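Lab floor > Good practice > House rules for block sorting by color: what are yours?

maeve_conneely
Our draft of the house rules for the tabletop sorting task is finally in a shape I'm happy to show people, and I'm really excited about how much calmer the scoring has become! The task is plain: pieces of mixed shapes on a board, the arm pushes them with one finger, and at the end each color should be together and apart from the others. Easy to say, and then two people score the same run and you get two answers.

What we have so far:

1. The board is fastened to the table before the first run and isn't loosened until the session ends.
2. Hands stay outside the taped line from "ready" until the arm has stopped. No nudging a piece that rolled.
3. Same color counts as together when the gap between pieces is under 30 mm.
4. Scoring is done by someone who didn't start the run.
5. If a marker gets knocked or covered by something left on the table, stop and redo the calibration check.

Please pick holes in it. We went back over 172 old runs with these and 23 of them changed result, nearly all because of number 3.

tobruk_lane
Love this. Number 4 is the one I'd frame and hang on the wall. We started doing it in October and the arguments dropped right off.

I'd fight you on number 3 though. Contact or no contact, that's what we use. A gap in millimeters means someone leaning over the board with a ruler, and then a sleeve brushes a star and you've lost the end state.

maeve_conneely
Ha, fair, the sleeve thing has happened to us. We measure off the overhead shot now and leave the board alone. But contact is brutal on a policy that does everything right and stops a hair short. And from a low angle you can't even tell contact from a narrow gap.

pegboard_pete
Question on 1. Fastened how? We use Higuchi clamps and they stick up enough that the finger catches one every so often. Then the arm faults and we count it as a failure, which feels unfair to the policy.

maeve_conneely
Screws through to the table holes, low heads, out by the edges. Clamps went in a drawer. If the finger hits a fixture I'd log it as a fixture fault and rerun, and write down that you did. (Good one, adding it as number 6!)

solder_fern
Does "apart from the others" have a number too? You have a limit for together and nothing for apart. On our Sollgate cell we had a run where two colors ended up in one long chain and both scorers passed it, since every piece did have a friend of its own color next to it.

maeve_conneely
Oh, that's a proper hole. I'd been relying on people seeing clear wood between the groups. With a board like the one below I doubt anyone would hesitate over separation. Green on the left with star and cylinder touching, red lower down, yellow at the back, blue over by the finger, and a lot of bare board between green and red. The blue cube and triangle are where tobruk and I would end up squabbling about together.

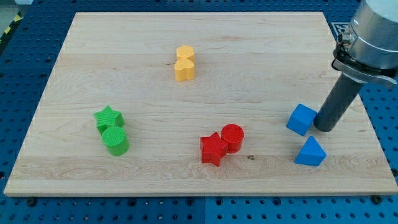

Abena Antwi
Make the apart distance larger than the together distance and write both in the same line of the rules, so that they get read as a pair. We use double. I'd also add a rule for when the score is taken. Ours says the finger has to be lifted and clear of every piece first, with a 36 second cap on waiting. A piece leaning on the finger can look fine until the arm goes home and takes it along.

tobruk_lane
Double sounds right, and the lift rule is great. I still want contact for together. Could the sheet carry both results? One strict column, one with the gap. Costs nothing if you're scoring from the overhead shot anyway.

maeve_conneely
Two columns, yes! I can live with that. Abena, I'm taking the lift rule word for word if you don't mind. New draft goes up as soon as I've rescored the 23 awkward ones with both columns.

pegboard_pete
Ordering low-head screws.

Contact the moderators | Copyright Brarkemik Forums | Back to top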